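**Home Organization, Evening Course - Handout 4: The Box on the Bed**

Bring this sheet back in February, along with the one you lost last time.

**1. Where things end up**

Most households have an official place for small things and a real one. The official place is a drawer. The real one is whichever flat surface is closest when the hands are full, and in a bedroom that means the bed. You will sleep there tonight, so whatever lands on it has a deadline. Drawers have no deadline. I own one that was last dealt with in 2000.

**2. The tray method**

Take a shallow box, or the lid of one. Shoe boxes will do, gift boxes are better. Camomix sells a divided insert for the purpose and you are welcome to buy it, though I have yet to meet a divider that matched what anyone owned.

Set the box open on the bed and work in this order:

1. Flat things first (books, cards, folders). They make a floor.
2. Soft things next: hair ties, scarves, single socks with hopes of a partner.
3. Small loose things last, candy included. Candy always turns up.

A white interior helps, particularly on a loud bedspread. Small objects vanish into a busy print and come back at 2 a.m. under your shoulder.

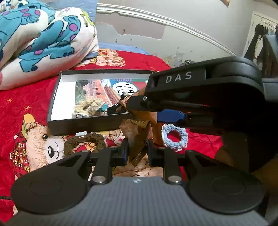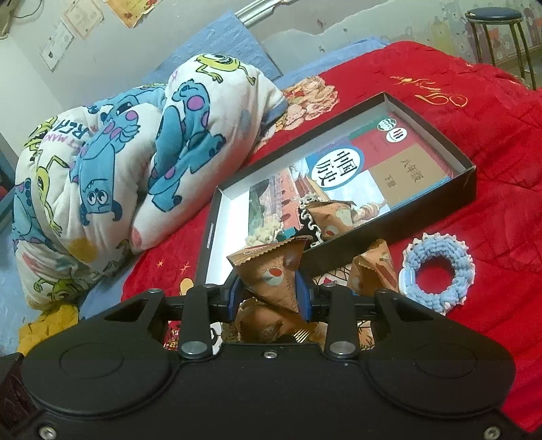 Black box, white interior, red bedding both times. The scrunchie is in the first; the history textbook and the triangular chocolates are in the second.

Nuno Frade objected that a box of mixed things is only a smaller mess, and that candy on top of a schoolbook ends with chocolate in chapter 8. He would give food its own container from the start and keep it out of the bedroom altogether.

I concede the chapter. On the bedroom I hold my ground - a rule that bans snacks from bedrooms will be obeyed by people who don't snack. His separate container goes into the method as step 3a.

**3. Emptying**

The box is a stop on the way. Before lights out, each thing in it gets carried to a room. Anything without a room goes back in and is written on the lid in pencil. Two nights on the lid and you must decide.

**Homework**

- One box, one bed, one evening.
- Write down what was left at the bottom.
- Read the Perić chapter on drawers, up to page 134. After that he gets onto attics.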